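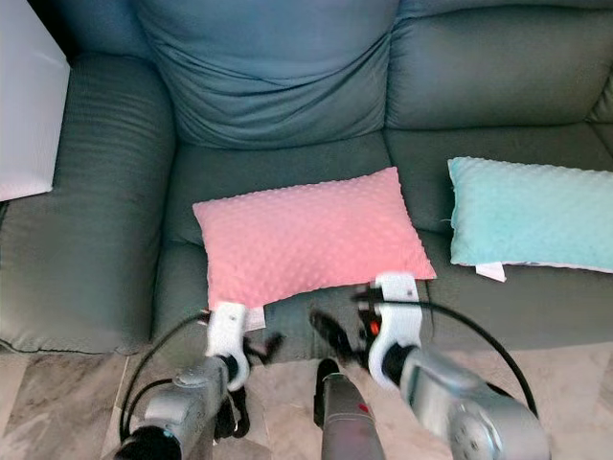 Teaching soft things by teleoperation: how do you start an episode?

vilja_h
3 replies hidden · 40 views today

Hello all. I am writing from Sarnen, where I have been learning teleoperation for our two-arm robot since June. My background is in sewing patterns, so please be patient with my vocabulary.

Our task is tidying a couch. The robot must take a small pillow from the seat and put it upright against the back cushion. I drive both arms with the leader handles and the robot records what I do. With hard objects I have become quite good. With pillows I am not satisfied. If I close the fingers on a corner, the corner comes up and the rest hangs. If I push from both sides, the pillow folds in the middle like a book and I have to open again.

My question is about the first two seconds. Should I bring both grippers to the lower corners and wait there until they are level, or should one hand go first? My colleague says the waiting is bad for the training. I say that without the waiting I make mistakes.

Vilja Heinonen

12 likes

gastero_bench
I would go with both hands at the same time, low, at the front lip of the seat. The couch helps you there. You can slide one finger of each gripper under the edge of the pillow, and the seat cushion gives way a little. Then close, lift slightly, and only then move back.

Your colleague is right about the waiting, in my opinion. We had a set of 1000 episodes on folding cloths and in a large part of them the operator stopped before the grasp to think. The policy learned to stop too. Sometimes it stopped and did not start again.

9 likes

pamatano
I disagree with this. A short stop is fine if it is always at the same place and the hands are in the same position. What hurts is the stop in random places. When I train new operators I tell them: approach, be still for one breath, grasp. It looks slow but the recordings are very even.

Also, Vilja, which pillows do you use? With smooth cotton I have the folding problem all the time. With the bumpy plush kind much less, as the fingers do not slip so easily.

7 likes

vilja_h
The bumpy kind, pink and light aqua, one on each seat cushion. The fingers do not slip, this is true, but sometimes they hold only the surface and not the filling. Then the pillow turns over during the lift.

There is also the tag. Each pillow has a small white tag in the seam. On the pink one it comes out at the lower left corner, exactly where my left gripper wants to go. Twice I have lifted by the tag without wanting it.

4 likes

vidal_k
Cut the tags off.

15 likes

pamatano
Please do not cut the tags off. In a real home the pillows have tags. If the robot has only seen pillows without them, you will have the same problem later and it will be more difficult to find.

11 likes

vidal_k
In a real home there are also cats. You must begin somewhere. First teach the clean version, then make it harder. I have done it this way for shirts and it went well.

6 likes

gastero_bench
I am with pamatano on the tags, but a simple thing can help: turn the pillow between episodes. Tag at the left, tag at the right, tag at the back. Then your hands cannot learn one habit. Write down the order before you begin, otherwise you will always put it the way which is comfortable for you.

One more point – look at your cables before each episode. On our arms the gripper cable makes a big loop at the side, and with a couch the loop likes to catch on the armrest. I lost a good part of an afternoon in this way. Now I start with the elbow a little more to the inside on the armrest side.

8 likes

vilja_h
Thank you, the order list is a good idea and I have made one for tomorrow.

I tried the low approach this morning, both hands at the front edge. It is better. From 40 attempts I would keep most of them, and before I kept perhaps half. The difficult part is now the end: when I open the fingers at the back cushion, the pillow falls forward. Our back cushions are quite soft and full of wrinkles, the left one most of all, so it has nothing firm to lean on.

5 likes

pamatano
Open one hand first and use the other to press the pillow in for a moment. Then take the second hand away downwards, not towards you. If you pull straight back, the fingers take the plush with them.

10 likes

vidal_k
Or let it lie flat and change the task to "put it in the corner". I say this only half as a joke. A task which the operator cannot do nicely by hand is not ready for recording.

3 likes

vilja_h
I can do it nicely with my own hands! With the handles not yet. I will try the one-hand release tomorrow and delete the attempts where it falls, unless somebody thinks they should be kept?

2 likes

gastero_bench
Keep the ones where it falls and you pick it up again. Delete the ones where you gave up.

9 likes

3693 views · 6 shares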